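How to Wipe Down a Keyboard Without Starting a Project

Unplug it first, unless you enjoy sending your boss a row of semicolons. Tip the keyboard over and give it a couple of firm taps. Whatever falls out was lunch once. Sweep it up and don't study it.

Lightly dampen a soft cloth with water and wring it until it stops dripping. Move your drink to the far side of the desk.

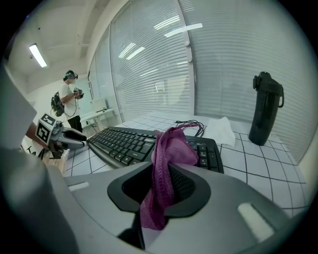 Work in rows, left to right, with the cloth bunched up so it reaches the sides of the keys. Go easy on the number pad, where the crumbs like to retire. Cables get one pass each, pulled through a fold of the cloth.

Leave everything unplugged for 60 minutes. The Clelley cleaning kit I bought says 2, and I no longer own the keyboard I tried that on.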